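Cedura Wholesale Bakery Packaging: Frequently Asked Questions

Ordering and accounts

Who can open an account?
Any business with a resale certificate or a food service permit. Home bakers operating under a state cottage food law can open an account by uploading the registration letter in place of a permit. Applications are read by Tamsin Pruitt in accounts and are normally answered the next business day.

What is the minimum order?
One case of any stock item. Case counts are printed on the product page and differ by size. Printed items have a minimum of 10 cases per design, and sizes cannot be mixed within a design.

Can I change an order after placing it?
Stock orders can be changed until 2 p.m. on the day they are placed. Printed orders can be changed until the proof is approved. Approval is final, including spelling, so check phone numbers and web addresses before signing.

Do you send samples?
Yes. A sample pack holds up to 6 items of your choice and ships flat. Printed samples come from past production runs and will not carry your artwork.

Materials

What is the difference between kraft and white board?
Kraft board is unbleached and brown throughout. White board is bleached or has a clay coating on one side. At equal thickness the two fold in much the same way. Printed colors look darker and less saturated on kraft, and light yellow in particular tends to disappear.

Is the board coated against grease?
Standard kraft cartons are uncoated. They are meant to be used with a liner. The Catance series has a water-based barrier on the inside face and can hold fried goods without a liner for several hours. It should not be used for anything sitting in syrup.

Which liner should I order?
Dry wax paper is the usual choice for glazed and iced products. Parchment releases better from sticky toppings but costs more. Plain deli tissue is suitable for cookies and dry cakes only. For all three, choose a sheet at least one inch wider than the carton base on each side so that the edges turn up.

Why does glaze stick to the lid?
Either the carton is too shallow or it was closed too early. Allow the glaze to set fully before closing. For tall toppings, move up one depth. Closing a carton over warm product also traps steam, which softens the board and dulls the glaze.

What ink is used on printed liners?
Item 901 and the rest of the liner range use low-migration inks, printed on the outer face. The unprinted face should touch the food. Red and dark blue may show faintly through the sheet.
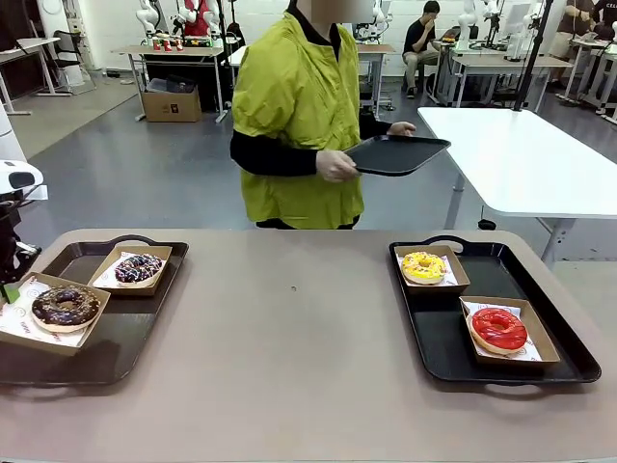 Can cartons be stacked when full?
Single-item cartons can be stacked two high. Larger sizes can be stacked three high if the load is even and the lids are locked. Stacking limits drop by one in humid weather or under refrigeration.

Can cartons go in the oven or microwave?
No. The side-seam glue softens at low heat. The Escobedo trays are rated for reheating and are listed on a separate page.

Storage and disposal

How should flat cartons be stored?
Keep them in the outer case, off the floor, at a relative humidity between 40 and 60 percent. Board that has dried out cracks along the score lines. Moving the case into the kitchen the evening before use usually fixes this.

Are the cartons recyclable or compostable?
Clean, uncoated cartons are accepted by most curbside paper programs. Cartons with grease stains often are not. Composting rules vary by facility, and windowed cartons must have the film removed first.

Shipping and returns

How long does delivery take?
Stock orders leave the warehouse within two business days. Printed orders take around 80 hours of press and finishing time once the proof is approved, plus transit. Allow extra time in November and December.

What if a case arrives damaged?
Note the damage on the carrier's receipt and email a photo of the shipping label to Booker Holloway in claims within five days. Keep the case until the claim is closed. Opened cases of undamaged stock cannot be returned.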